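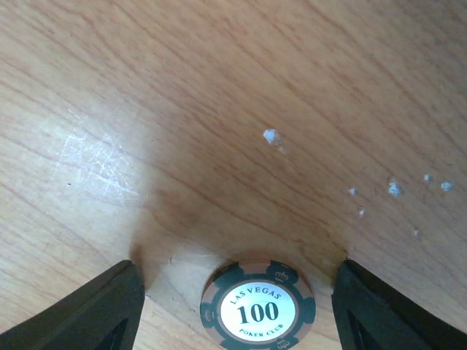 I'd been told the Friday open day at Rolcombe would be all big orange arms and welding sparks, so I was tickled to spend most of it at the smallest table in the building! The Jutau bench is where they work on picking up thin, flat things, and the thing of choice is a green and brown poker chip marked LAS VEGAS, 100 on the label, lying flat on the wood with a black finger on either side of it. Try lifting one yourself without using your nails (I did, over coffee, and it's maddening).

The woman running the bench said they'd logged over 3,000 tries by June, and that the next stop is coins, then washers for a parts maker called Hägglund. I asked if I could have a go with the controls. She let me, bless her, and I spent 18 minutes chasing that chip toward the edge of the table before I gave up and went to find lunch.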